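Plostent Table Recorder TR-16
Multitrack session recorder for tabletop role-playing streams and podcasts

Overview

The TR-16 records each player at the table to a separate track and sends a stereo mix to a streaming computer over USB. It is built for actual-play groups who record long sessions and edit them later into episodes. Channel names can be set to character names, and the names carry over into the exported files.

Sixteen inputs are provided. Most groups use one microphone per player, one for the game master and a stereo pair for music and effects. Unused inputs can be switched off in the Session menu so that they do not take up card space.

Marking scenes

The Mark button on the front panel drops a numbered marker in all tracks. Hold it for two seconds to open a break marker – recording continues, but the USB mix is muted until the button is pressed again. Up to 500 markers can be stored per session. They export as a plain text list with time codes.

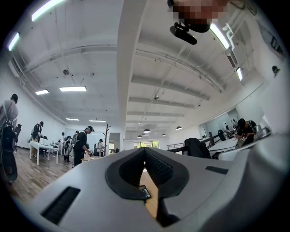 Bhattacharjee writes that the break marker saved a full evening of editing on a four-hour dungeon session, but that the button should light up in a second color while the stream is muted. The request has been passed on, and firmware 2.1 adds a slow blink to the existing light while a break is open.

Dice channel

Input 10 has a switchable limiter with a fast attack, intended for a microphone placed near the dice tray. With the limiter on, hard rolls stay below clipping without lowering the level of the table as a whole. The channel can also be linked to a noise gate so that it opens only on a roll. Groups using a felt-lined tray may need to lower the gate threshold by a few decibels.

Storage and power

Recordings are written to two SD cards at once. If one card fails or fills up, recording goes on with the other and a warning appears on the display. Files are split every 20 minutes with no gap between them, and the Flalska Joiner utility (included, desktop only) puts them back together before editing.
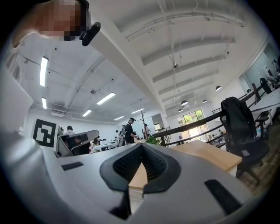 The Joiner reads the marker list as well, so a session can be cut into scenes in the same pass. Output is WAV or FLAC. Character names longer than 16 letters are shortened in the file name but kept in full in the metadata.

Power is by the supplied adapter. There is no internal battery – a USB power bank will hold the clock and settings but will not run the preamps.

In the box

TR-16 recorder
Power adapter
USB cable, 2 m
Strip of write-on channel labels
Quick start card

Sold separately

Braltthorpe rack ears
Braltthorpe padded carry case
Footswitch for the Mark function

Firmware 2.1 is available from April. Units with earlier firmware can be updated from either card slot. Back up channel presets first, as the update clears them.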